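ペットボトル回収・分別に関する打合せ 議事録

日時:12月 15時30分から
場所:ジェテッティ(Jetetti)館 2階 会議室
出席:ゲツェマニ・ビジャセニョール(進行)、フィゲロア棟入居者代表、メンディコ清掃担当、総務(記録)
欠席:ゾブトン社(資料のみ提出)

1.前回議事録の確認
修正なしで承認。

2.回収状況の報告
メンディコ清掃担当より報告があった。11月の回収は192袋で、うち51袋に分別の不備があった。内訳はキャップの付いたままのもの、飲み残し、他のごみの混入の順に多い。フィゲロア棟の給湯室は1階と3階で差が大きく、3階は回収箱が夕方前に満杯になる日がある。

3.キャップおよびリングの扱い
キャップを外した後、口元に残るリングについて入居者から問い合わせが続いている。現行の掲示には記載がなく、各階で対応が分かれていた。ビジャセニョールより、リングは無理に外さなくてよいとする案が示された。刃物で切ろうとして指を切った例が1件あったため。
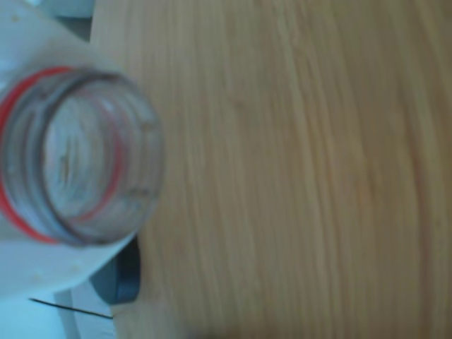 資料1 キャップのない透明な口部と赤いリング

代表から、色の付いたリングは残してよいのか迷うとの意見が出た。清掃担当の回答は、色による区別はしていないとのこと。協議の結果、次のとおり決めた。
・キャップは外し、専用の箱に入れる。
・リングは付けたままでよい。
・中は水で一度すすぐ。
・ラベルの扱いは市の案内を確認し、次回に改めて諮る。

4.回収箱の追加
ゾブトン社の見積書を確認した。ふた付きとふた無しの2種類で、ふた無しを推す意見が多かったが、においを心配する声もあった。まずフィゲロア棟3階にふた無しを1台置き、1か月様子を見る。設置場所は給湯室入口の左側とし、消火器の前は避ける。

5.掲示物
新しい案内を約400部印刷し、各室に配布する。給湯室の掲示も同じ内容に差し替える。外国語版は英語とスペイン語とし、スペイン語の確認はビジャセニョールが行う。文字が小さいとの指摘があり、掲示用はA3とする。

6.その他
缶の回収袋の在庫が少ない。総務が発注する。
流し台の排水口の網が1階で破れている。清掃担当が交換する。

次回:1月、同じ会議室。議題はラベルの扱いと3階の回収箱の結果。
16時20分終了。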